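The people at Pulen have been teaching robots to tidy up, and they've been doing it the old-fashioned way, with a patient human being at the controls, showing the arms what to do again and again until there is a good thick stack of examples to learn from. The team passed 2,000 recorded demonstrations over the summer (a number they celebrated with cake, we hear!), and 1,347 of them were judged clean enough to keep for training.

The task sounds like something you'd hand to a kindergartner: small, bright plastic things on a wooden table, a basket or tray to put them in, and two black arms to do the putting. Anybody who has tried it by remote control will tell you it's a good deal harder than that, and the houseplants on the table don't make reaching any simpler.
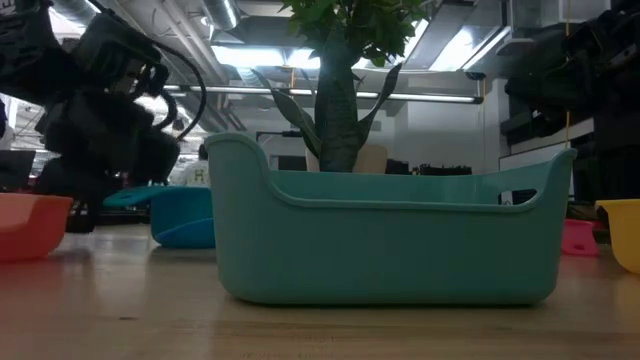

## Learning by being shown

Yuxi Dong, who trains the new operators, likes to start them off slowly. "You want to rush, everybody does, and then the arm learns your rushing," she told us, laughing. She asks each newcomer for 6 calm practice runs before anything is saved, and she still sits in on most of them herself, coffee in hand.

With both grippers working close together over the middle of the table, an operator has to keep two hands' worth of motion in mind at once, and that takes some getting used to. 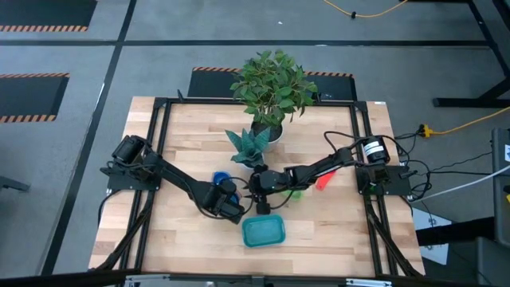 GRAVELL, 29 September 2023

Pulen will share 459 of the demonstrations with its partners at Corrigan next, and operators there will add their own. Dong plans to visit for the first sessions.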